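Three Bins
7 May 2019

1. Morning

The job was to sort what was left in the kitchen drawers before the move to Ravolby. She had put it off since December. There were 54 things on the list, and she had copied the list twice because the first one got soup on it.

She set the bins out in a row on the long table -- white for keeping, blue for giving away, orange for whatever she couldn't decide. Then she sat down behind the blue one and looked over it.

"You have to start with something," said her sister, who was standing.

"I know."

"Start with the spoons."

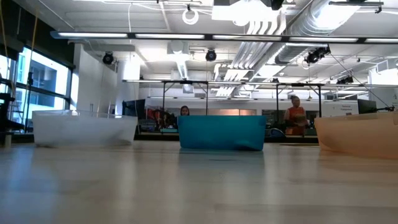

2. Afternoon

The spoons had come from Humodden with their mother, and none of them matched. She picked up the black one. It was ugly and it had stirred every pot of porridge she ate until she was 11.

She put it in the first bin, the one for keeping.

"That one?" her sister said.

"That one."

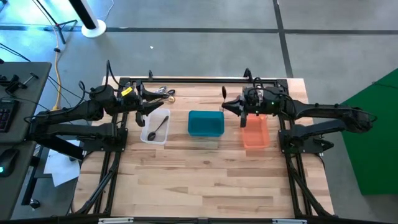 The reddish-brown one was harder. She tried to remember who had used it and couldn't. Her sister thought it was for jam. They argued over that for a while, and then over the scissors, and by then the bus to Yensuk had gone and there wasn't another until six.

"Leave it out," her sister said. "We'll eat with it tonight."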